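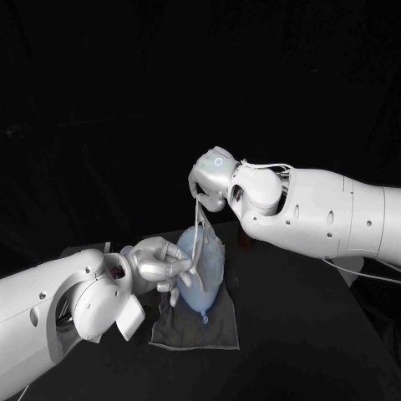

Workshop Tips: House Rules for Two-Armed Jobs

If you share a bench with a pair of robot arms, you already know the fun part is handing them something silly and fiddly. Balloons are my favorite! They're cheap and light, they show you right away when a grip is too hard, and they make everybody in the shop wander over to look. They also pop, roll and shed scraps, so over the spring we wrote ourselves a set of bench rules at Dasadley, and I've been asked for them so often that they're going up on the tips page.

Before you power up

Put a cloth down first. A balloon on a bare tabletop skates off the moment a fingertip brushes it, and a plain towel stops most of that. Lay it flat, pull out the big wrinkles, and leave it alone after that.

Clear the bench of anything the job doesn't call for. Tape rolls, pens, your coffee (yes, yours too, Takeshi). If an arm can reach it, it goes on the shelf.

Walk the cables by hand, from the wrist back to the base. Each arm should be able to make its longest reach with slack left over, and no loop should hang where the other arm swings through. We had a snag in April that cost us an afternoon, and I now do this check even when I'm only testing one move.

Know where the stop button is, and press it once before the first run. It takes two seconds.
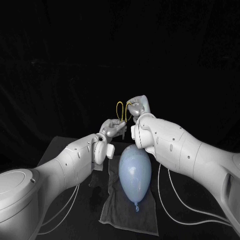 Aoi Higuchi

Passing string and elastic

I love this part. Anything stretchy stores energy, so treat a cord held between two hands the way you'd treat a loaded clamp — face back, safety glasses on, fingers out. Our rule is that people don't reach in while both hands are holding. Stop the arms, let one hand open under control, then go in.

Start with slack and add tension slowly. Yuto likes to set the force limit low and raise it a notch at a time, and after watching him do it I've switched over completely. You get a few dropped cords early on and far fewer snapped ones.

Pick a cord color that shows up against your background. It's such a small thing, but you'll spot a twist or a crossed loop from across the room!

Balloons and people

Keep ear protection on the hook by the bench. Check for latex allergies before visitors come in, and write it on the door if latex is out. Broken pieces get picked up right away, every scrap, and go in the lidded bin — they're a choking hazard for small kids and pets.

Keeping the log

One line per run: who was on the button, what was on the bench, anything odd. We're at 184 lines now, and I do go back and read them. Run 29 is just the word "string" underlined twice, so please write a bit more than that.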